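Fares Najjar is a singer, songwriter and producer from the port town of Golbridge, best known for the wonderfully restless debut album Folemberg. He sings in English and Arabic, often within the same verse, and plays nearly all of the keyboards on his own records.

Early life

Najjar grew up above his aunt's record shop and was playing the organ at family weddings before he finished school. He left home at 18 to study sound engineering, but dropped out after two terms to tour as keyboard player with the dance group Plelleo. He stayed with them for two summers, and fans still swap recordings of his long, giddy solos from those shows.

Career

His first solo single, "Salt on the Stairs", came out in July on the small label Sfeir and spent 28 weeks in the regional chart, a superb run for a song with no chorus! Folemberg followed on 23/11/2022. It lasts 48 minutes and moves from hushed piano ballads to thumping club tracks, with a brass band turning up on the closing number.
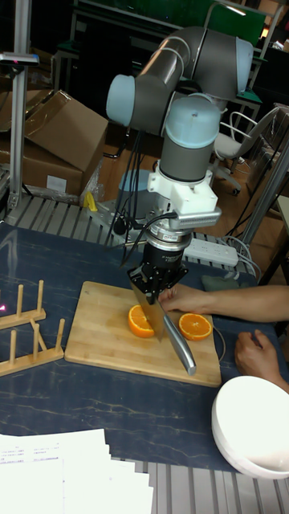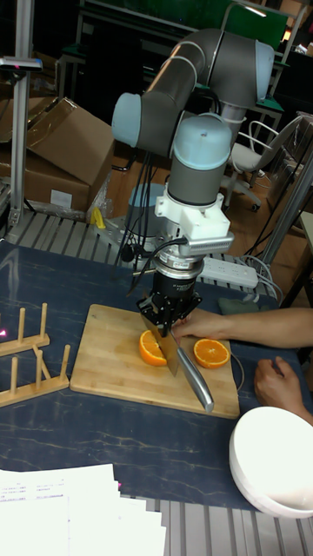

Critics were especially taken with "Lantern Boy", a duet Najjar sings with himself, one voice low and worn and the other close to a whisper. On stage he performs it alone at the piano with a tape machine beside him, and the crowd usually takes over the second part.

Musical style

Najjar's songs are built on old drum machines, hand claps and big, bright organ chords. He records his vocals in very few takes and likes to leave in the breaths and creaks of the room, so even the busiest tracks feel close and friendly. His lyrics return again and again to ferries, late buses and phone calls home.

Discography

Folemberg (Sfeir)
"Salt on the Stairs" (single, Sfeir)
"Lantern Boy" (single, Sfeir)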